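1/26/20

We closed on the Bendness apartment in December and I still haven't finished the change-of-address list. The bank took two tries. The library wanted to see a lease, and we don't have one. 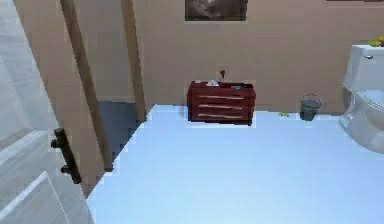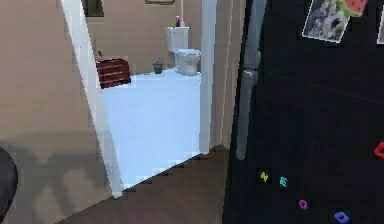 Moving all our mail has taken longer than moving our furniture. Rhodri Phillips at the old building keeps a bag for us, and I drive over to Costello on Sundays to get it. Last week it was two catalogs and a water bill for 704 gallons we may or may not have used. I've started a paper list of who still has the wrong address. A kitchen drawer is a good place for a list, so it lives there and I cross things off on my way past.

Still open: the dentist, the car insurance, my pension from Waltov. The pension people want a form signed by a witness, so Ynyr Probert is coming by Tuesday to sign it. The insurance quote went up for the new zip code. I'll call them again tomorrow.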